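Ramholm open day, quick write-up

Got back late, typing this up before I forget half of it. Sorry for the state of it.

So the Fatent people opened up their building at Ramholm again this April and I got my name down in time for once. Last year I missed it and had to hear all about the gantry crane from everyone at work. They had 283 people signed up according to the girl on the door, and one parking lot. I left the car by the feed store and walked. Ten minutes, uphill, wind straight off the water.

Doors at nine. Badge, safety glasses, a paper map that had the toilets on the wrong floor. Coffee in the lobby was good, buns gone by 9:20.

First stop was the pallet hall. Big, loud, yellow lines on the floor you don't step over. Two stackers feeding one wrapping station, and a guide with a headset mic that cut out every time the wrapper started up. I caught maybe half. They said 1,000 cartons a shift on that line, and someone behind me asked if that was good and the guide said it depends on the carton. Fair enough. I liked the conveyor turn best, where the boxes get nudged round square before the scanner. Could have watched that for an hour.

Then upstairs to the small stuff, which is what I went for. The room is called Salminen, all the rooms up there have names instead of numbers and it is no help at all when you're looking for one. Narrow room, ten of us let in at a time, the rest waiting in the corridor with the vending machine. The job they were showing was cable sorting. Mixed wires and cables on a white table, three plastic baskets along the back, a pair of arms doing the picking up.

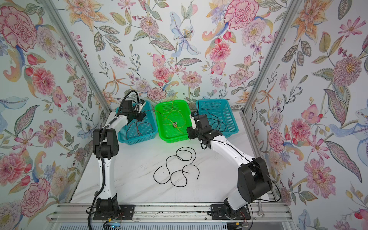
Cables are a pain, the engineer said, and I belive her. A box is the same box whichever way you turn it. A wire has no shape to speak of, you pull one end and the other end goes off somewhere else, and if it is lying under another one you bring the whole lot with you. She had a handful of spare leads in her pocket and kept tangling them up to show us, then couldn't get them apart again herself. Big laugh in the room.

Questions were good in this group. A man from a recycling yard wanted to know about dirty cable, cut cable, stuff with plugs still on. Answer was not yet, they're working with clean pieces for now and short lengths mostly. He asked what happens when one gets dropped. You pick it up again, she said. He wrote that down!

I asked about the wallpaper, how they picked it. She said they change the background now and then so the software doesn't get too used to one plain wall, and the flowers were the loudest roll in the store. My aunt had one very like it in her hall.

Somebody else asked about speed and you could tell it was the question she gets all day. Slow, she said, much slower than a person, come back in a few years. She also said that in the runs they log, a run counts only when every piece ends up in a basket, and one wire hanging over the side spoils it. They had 163 good ones on the whiteboard when our group went in. No idea what the total was, the board had been wiped on that side – I did look.

The thing I hadn't thought about at all is the gripping. If you pinch too hard you nick the insulation, too soft and it slides. And thin wires lie so flat on the table that the fingers have to come right down to the surface. I've stripped and sorted wire by hand in the shop for years and never once thought about how I pick it up. Went home and tried it in the kitchen with a phone charger. You sort of roll it.

One complaint, it's hard to see past people. Ten is too many for that room. If they'd let in six and kept the door shut it would've been fine. As it was I got a good look for a few minutes at the start and again at the end when the school kids had gone off for lunch.

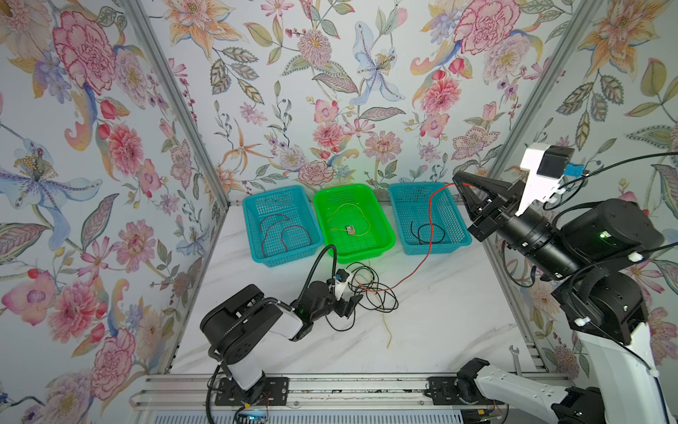

Aarne Peltonen
Maintenance fitter and club newsletter editor

Lunch was soup, in the canteen on the ground floor. Salmon or pea. I had the pea, should have had the salmon. Sat with two guys from Grunent who had driven up to look at the conveyor parts and hadn't even been upstairs, so I told them to go and they did, and came back saying the line was out to the stairs. Sorry about that.

After lunch a talk in the big meeting room. Slides. Too many slides. The part on maintenance was worth staying for though. Spare parts on the shelf, who is allowed to reset what, how they keep the log. They do the greasing by running hours now and used to do it by the calendar, and the man giving the talk reckoned they'd been greasing some joints far too often and others hardly at all. I have the same trouble with our older presses so I asked for the sheet they use and he said he'd email it. Will pass it round if he does.

He also talked about cable runs on moving machines, the hoses and ties and so on. Leave slack where it bends. Don't tie it down tight at the elbow. Check the ties every week, they go brittle. Nothing new if you've done this work but there were a lot of students in the room and they need to hear it from somebody.

Last thing was the workshop tour, and this was the best bit of the afternoon. Lathe, two mills, a bench with every drawer labelled. They make their own brackets and mounts down there. The guy running it let us handle some of the rejects, and showed us one with the holes drilled on the wrong side, which he keeps on a nail by the door. Asked him how long a simple bracket takes from drawing to finished part and he said before lunch if you ask before breakfast. Their compressor is quieter than ours. I want their compressor.

Stuff to know if you go next time:

Sign up early, the list filled up in a couple of days.
Go upstairs FIRST. Everybody does the pallet hall first because it's by the entrance, I did too, and by eleven the corridor is jammed.
Wear proper shoes, they turned away a lady in sandals at the workshop door and she'd come a long way.
No bags in the pallet hall. Lockers in the lobby, bring a coin.
Bus 285 stops at the bottom of the hill but only once an hour, and the last one back leaves at 4:40. I gave a ride to three people who hadn't checked.
The map is wrong about the toilets. Second floor, left of the elevator.

They want to do it again in the fall if they can get the staff for it. I've asked them to put the club on the mailing list. If you want to come along in my car, tell me at the next meeting, I have room for three and I'm leaving at seven sharp this time so I get a parking spot and a bun.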